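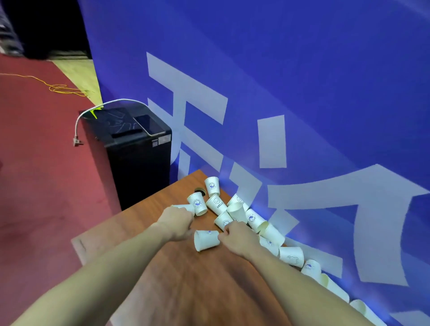
What does a robotics club work on between competitions?

Mostly small, ordinary jobs. At the Corrigan Robotics Club the job this spring has been tidying up paper cups: picking them off a table, nesting them into a stack and getting the stack into a dispenser box.

I'll admit that when I first heard about the cups I was hoping for something with wheels and a bit of noise. The club has had those in past years, and there's a shelf of dented machines to show for it. But the students voted to enter the tabletop class at the Brelilley Open in June, and the tabletop class is all about hands, so cups it was, and I've come around to them completely.

A paper cup, it must be said, is a rotten thing to pick up if you don't already know how. It weighs next to nothing. Squeeze it and it buckles, nudge it and it rolls in a curve and bumps its neighbor, and then the neighbor is off as well. You and I deal with all of this while thinking about lunch. The students have to think about it one motion at a time, so they start by doing the job themselves, slowly, and arguing (cheerfully, most of the time!) over what their own fingers have just done.

One of the first things they argued about was which hand should go first. Half the club felt the left hand ought to hold a cup still while the right brought the next one to it. The other half thought both hands should gather at once and sort things out in the middle. There are 20 members this year, and the debate went on for the better part of two meetings, with diagrams. In the end they wrote up both ways and agreed to test them.

The printing on the cups turned into a subject all its own. Some have a whale, some have a bear, and some say "HELLO" next to a smiley face. A person hardly notices, but a vision program may well notice, and the group working on that side of things would like it to see a cup first and a bear second.
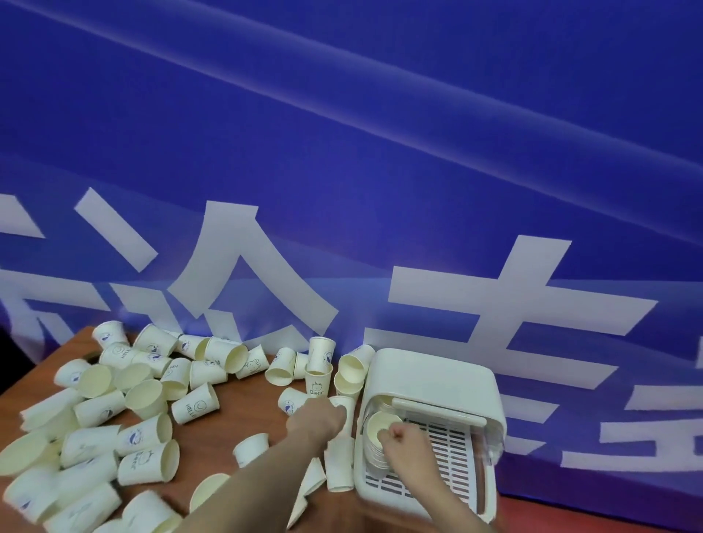 Cups across the tabletop, with a nested stack in the dispenser box.

The dispenser is where tempers get tested. A stack that goes in a little crooked tends to catch, and the usual cure is a gentle push from above — gentle being the word everyone in the club uses and everyone defines differently. Their control program, which they call Skinach, now has seven settings for that push, and the students will happily tell you which one is their favorite.

Money is the other steady topic, as it is in every club I've ever visited. The season's budget is $2,000, most of it already spoken for by travel and spare motors. Usetti, the machine shop down the road, lets the students use its workbenches in the evening, and that has saved them a good deal. Cups, at least, are cheap, and the same ones can be used until they go soft at the rim.

The rules for Brelilley allow each team 37 minutes at the table, setup included. Entries close on 4th May, and the club's form is filled in apart from the team name, which is still being discussed. The last I heard, it was between two puns on the word "stack," and the vote had been put off until the next meeting.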